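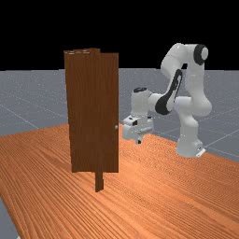

Overview
Gresero is a paid simulation kit for door-opening tasks, sold by Drilletti to robotics teaching labs and small research groups. It supplies a tabletop door with a round knob, a white single-arm robot and a scoring script. Buyers get 40 door variants, though critics have noted that many differ only in wood colour and knob height.

Claims and reception
Drilletti's sales page says a policy trained on Gresero "transfers with little tuning". No trial on a physical door has been published to support this. The scoring script counts a run as a success once the door has swung 7 degrees, a threshold that would not let anyone through a real doorway. Each test consists of 100 runs, and failed grasps are left out of the final figure unless the user changes a setting.

The kit renders a second, closer view, in which the door can hide much of the gripper when it stands partly open. The manual does not discuss what this means for camera-based training.

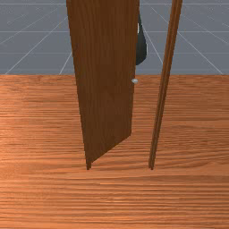 According to Elsa Granström, the close view is the only part of the kit worth paying for, and the scores should be ignored until the threshold is raised. Ilir Papadopoulos disagrees, arguing that a low threshold is useful in early training.

Licensing
A licence lasts nine months. Door files cannot be exported.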